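Zwischenbericht zur Erprobung des Aufnahmesets Botora im Fitnessstudio Morelli
Vorgelegt von Giorgia Gentile, Projektleitung
An: Ubaldo Ferri, Förderprogramm Arham
13. November 2019

Lieber Herr Ferri,

zunächst möchte ich mich im Namen der ganzen Gruppe noch einmal herzlich für Ihre Geduld bedanken. Sie hatten den Bericht eigentlich früher erwartet, und ich hatte ihn Ihnen auch früher versprochen, aber die letzten Aufnahmen im Studio waren uns so wichtig, dass ich sie unbedingt noch mit hineinnehmen wollte. Ich hoffe, das Warten hat sich gelohnt.

Sie erinnern sich sicher: Ziel des Vorhabens ist es, das Aufnahmeset Botora der Firma Ralell unter Alltagsbedingungen zu prüfen, bevor wir eine Empfehlung für oder gegen die Anschaffung weiterer Sets aussprechen. Das Set besteht aus der Kopfkamera mit Stirnband, der Aufnahmeeinheit für den Gürtel und der Software, mit der die Handbewegungen später für das Training eines zweiarmigen Serviceroboters aufbereitet werden. Wir haben uns für Aufräum- und Pflegearbeiten im Fitnessstudio entschieden, also Handtücher falten, Bänke abwischen, Hanteln und Bänder wegräumen. Das klingt bescheiden, und so mancher im Haus hat auch ein wenig geschmunzelt, aber gerade an den weichen Dingen entscheidet sich, ob ein solches Set etwas taugt.

Stand der Aufnahmen

Seit September arbeiten wir mit drei Sets im Hause Morelli. Vereinbart waren 1000 Durchgänge, und ich freue mich sehr, Ihnen mitteilen zu können, dass wir diese Zahl erreicht haben. 50 Durchgänge mussten wir aussortieren und wiederholen, fast alle aus den ersten Tagen, als die Kamera noch zu flach eingestellt war und die Hände immer wieder nach unten aus dem Bild wanderten. Seitdem neigen wir sie vor jedem Durchgang deutlich steiler, und die Ausbeute ist seither erfreulich gleichmäßig.

Den größten Teil der Zeit haben die Handtücher beansprucht. Ich gebe gern zu, dass ich das unterschätzt hatte. Ein Handtuch sieht nach jedem Griff ein bisschen anders aus, die Ecken machen, was sie wollen, und die Finger verschwinden gern in oder unter einer Falte. Die Software von Ralell schätzt in solchen Momenten die Lage der verdeckten Finger, und das gelingt ihr bei glatten, festen Gegenständen sehr ordentlich, bei Frottee leider noch nicht so, wie wir es uns wünschen würden.
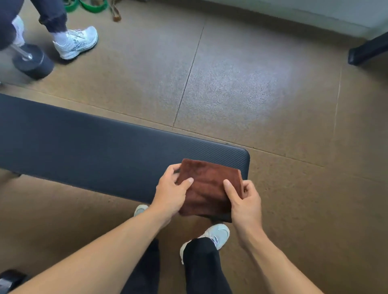

Durchgang mit gefaltetem braunem Handtuch am Ende der Flachbank. Die Finger der rechten Hand liegen unter der Faltkante.

Genau solche Griffe kennzeichnen wir inzwischen von Hand nach. Das kostet Zeit, die im ursprünglichen Plan so nicht vorgesehen war, aber ich halte sie für gut angelegt. Herausgekommen ist dabei eine kleine Sammlung schwieriger Griffe, die wir auch dem Hersteller überlassen haben. Die Ansprechpartner bei Ralell haben sehr freundlich reagiert und eine überarbeitete Version der Handerkennung angekündigt. Einen festen Termin haben wir noch nicht, ich frage aber regelmäßig nach.

Erfahrungen mit dem Set

Der Tragekomfort wird von allen Beteiligten gelobt, das Stirnband drückt auch nach einer längeren Sitzung kaum. Weniger glücklich sind wir mit dem Kabel zwischen Kamera und Gürteleinheit. Beim Bücken über die Bank spannt es, und wer größer gewachsen ist, merkt das sehr schnell. Wir behelfen uns mit einer Verlängerung, die wir selbst besorgt haben – keine Dauerlösung, aber sie hält.

Ein zweiter Punkt betrifft das Licht. Die Deckenbeleuchtung spiegelt sich auf dem hellbraunen Gummiboden, und je nach Kopfhaltung regelt die Kamera dann die Belichtung nach. Bei den Händen selbst stört das selten, bei Gegenständen, die weiter hinten auf dem Boden liegen, gelegentlich schon. In den Einstellungen lässt sich die Belichtung festsetzen, nur steht davon in der Anleitung kein Wort. Wir haben dafür ein eigenes Merkblatt geschrieben, das ich Ihnen gern schicke.

Sehr angetan sind wir vom Abgleich der Daten am Abend. Die Gürteleinheit wird in die Ladestation gestellt, und am nächsten Morgen liegen die Aufnahmen sortiert vor. In der gesamten Zeit ist das nur zweimal fehlgeschlagen, beide Male ohne Datenverlust.

Mittel und weiteres Vorgehen

Die Sachmittel liegen im Rahmen. Bei den Personalstunden haben wir wegen der Nachkennzeichnung mehr verbraucht als geplant und würden dies gern aus dem Posten für Reisen ausgleichen, der bisher fast unberührt ist. Dafür bräuchte ich Ihre kurze schriftliche Zustimmung.

Als Nächstes stehen die Widerstandsbänder an, auf die ich ehrlich gesagt mit einer Mischung aus Neugier und Respekt blicke, und danach die Kurzhanteln. Eine Empfehlung zur Anschaffung möchte ich erst aussprechen, wenn wir die neue Handerkennung an unseren Handtuchaufnahmen geprüft haben. Falls Sie einmal selbst vorbeikommen und ein Set aufsetzen möchten, sind Sie uns jederzeit herzlich willkommen!

Mit besten Grüßen
Giorgia Gentile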